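Progress report, Skovent work rules for shared robot cells
Mar 27, 2021

Short one this month, audit prep ate most of it.

Where we are. Draft 2 of the cell rules is out to both sites. Ustby sent comments back, Gudwood hasn't yet — chasing. Main change from draft 1: a two-arm cell is now treated as one machine for stops and lockout. Either stop button has to halt both arms. Masri wanted separate stops, we said no.

Tabletop sorting is the task we're writing the rules against. Small items, open bins, two arms over the same table. 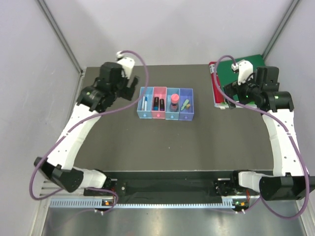 Automation Safety and Standards Group

Cable routing got its own section. Slack loops allowed at the base, ties along the link, nothing loose across the bin area. Checklist is down to 11 items from around 30, operators were skiping the long one.

Still open:
Speed limit when both arms are over the bins. Need numbers from Gudwood.
Who signs off after a gripper swap.
Wording on side walls, current text is to vague.

Budget fine. Travel line not touched. Would like to move it to training if thats ok with you — need a yes before the next draft goes out.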